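Snacks, Cans and Packets: Reading Food Packaging
Handout for Session 2, Everyday Design evening course
Tutor: Imogen Wragg
Room 204, Ginddale Adult Learning Centre

Welcome back! Last time we got as far as cereal boxes and then ran out of evening, which was entirely my fault, as I can talk about cereal boxes until the lights go off. Tonight we move on to things you hold in one hand: bags, cans, tubes and wrappers. I love this part of the course. These are objects that most of us handle every day, throw away within minutes and could hardly draw from memory, and yet a great many decisions went into each one.

Please read the notes before you do the exercises at the end. The bits on shape and colour matter most. The bit on seams is for people who, like me, can't leave a packet alone.

1. The two jobs of a package

A package has to look after the food and it has to tell you what the food is. Designers sometimes call these "keeping" and "telling". Keeping covers air, light, knocks, damp and the long trip in the back of a lorry. Telling covers the name, the flavour, the weight, the list of what's inside, and all the softer messages about who the maker thinks you are.

The two jobs often pull against each other. A clear bag tells you a lot (look, nuts!) but lets in light, and light makes oils go stale. A foil bag keeps things very well and shows you nothing, so every bit of telling has to be printed on the outside. When you pick up any packet this week, ask which job won.

2. Why crisps come in pillows

The usual crisp bag is what the trade calls a pillow pack. A long roll of film is folded into a tube, sealed down the back, sealed across the bottom, filled from above and then sealed across the top. One machine does the lot in a single run, and it's a joy to watch. The gas inside is mostly nitrogen, which slows down staleness, and the puffiness protects the food from being crushed.

For a designer the pillow is a tricky page to print on. It swells in the middle and creases at the ends, so anything important wants to sit near the centre, where it stays readable even when the bag is lying on its back and half the front has crumpled. A short word in a solid shape works wonders. It can be upside down and you'll still get it.

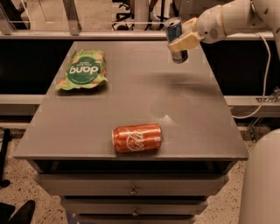 3. The can as a page with no edges

A drinks can has no front. I find this thrilling! A box has faces, a bag has a front and a back, but a can just goes round and round, and it may be put on the shelf facing any way at all. The designer has to make something that works from every side.

There are a few common answers. You can print the name twice, so that one copy is nearly always showing. You can run it up the side in very large letters, so that even a slice of it is enough. Or you can lean on colour and let the lettering do less. Strong brands can get a long way on colour alone, and that's why a change of can colour upsets people so much.

Marjan Naseri, who took this course before me and left me her boxes of samples, used to set a lovely test. She would wrap a can in paper with a slot cut in it, two fingers wide, and turn it slowly until someone shouted out the name. Hardly anyone needed more than a quarter turn.
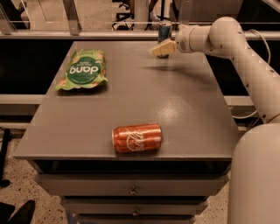
The slot test also shows up weak designs very quickly. Marjan tried it on a made-up drink called Fillik that her students had drawn, with a thin, pretty script on a pale ground, and the class went all the way round without a single guess. They redrew it with fat letters and a dark band and it was named at once. Golnar Hosseinzadeh, one of those students, still has both versions and has promised to bring them in for us in October.

4. Colour and flavour

We learn flavour colours young and then forget that we learned them. Yellow means lemon, purple means blackcurrant or grape, brown means chocolate or coffee. With crisps it gets messier, and people who grew up with one maker's colours can be quite cross about another's. Bring your own grudges, they make for good discussion.

5. Exercises

a) Choose one bag and one can from home. Empty them, rinse the can, and draw each from three sides. Ten minutes a drawing is plenty.

b) Open a bag along its back seam and flatten it out. Mark where the creases fell. Did the designer keep the name clear of them?

c) Do the slot test on somebody at home and write down how far you had to turn the can.

d) Design a wrapper for a plain rice snack called Tabrizi. No pictures of food allowed. No more than 30 words on the front.

Bring everything to the next session, including the failures. If you miss a week, Inger Damgaard at the front desk has spare handouts and a box of clean cans you can borrow from.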